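Call for Participants: The Flakgate Household Waste Diary

Posted 3/11/26

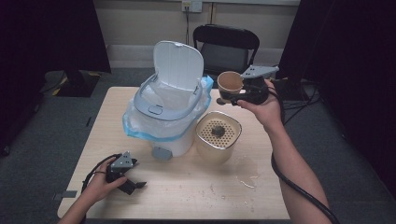
We're looking for 40 households in and near Flakgate to keep a trash diary with us for 11 weeks, and we would love for yours to be one of them!

Our town throws things out in ways we know very little about. The county gives us one big number for the whole transfer station, and that's it. What goes in the kitchen can, what goes in the bathroom can, how much of it is food, how often a bag goes to the curb half full – all of that is guesswork right now. The diary should change that, and it's a pretty fun thing to do with kids, too (ours fight over who gets to use the scale).

What you'd do

Weigh each bag before it leaves the house and write the weight on the sheet. We lend you a hanging scale. Once a week, pick one bag and sort it into six groups on a tarp. Gloves and tarp are in the kit. Plan on half an hour for the sorting and a minute or two for everything else. At the end there's a short phone chat with Gladys Muñoz or Simão Rocha, who are running the project out of the Nonach office on Magalhães Street.

Who can join

Anybody over 18 who lives in the Flakgate or Brorard pickup zones. Renters, owners, big families, people living alone, people with four roommates and one bin. You don't have to recycle or compost, and please don't start just for us! We want to see a regular week. Apartment households are the ones we're shortest on, so if you have a neighbor down the hall, bring them along.

One person per household signs up, but anyone at your address can fill in the sheet.

What you get

A $40 grocery card at the halfway point and another when you turn in the last sheet. You keep the scale. Everyone is invited to the potluck in August, where Eulalia Toledo will put the first results up on the wall and we'll all argue about coffee grounds.

Your name stays off everything we publish. Sheets go in under a household code, and the list that matches codes to names stays with Américo Garcia in a locked drawer.

How to sign up

Stop by the Nonach office, room 438, or leave a message for Salvador Godinho at the front desk with your name, your street and the best time to call. Spanish and Portuguese speakers are very welcome – the sheets come in both. Kits go out as soon as the list is full.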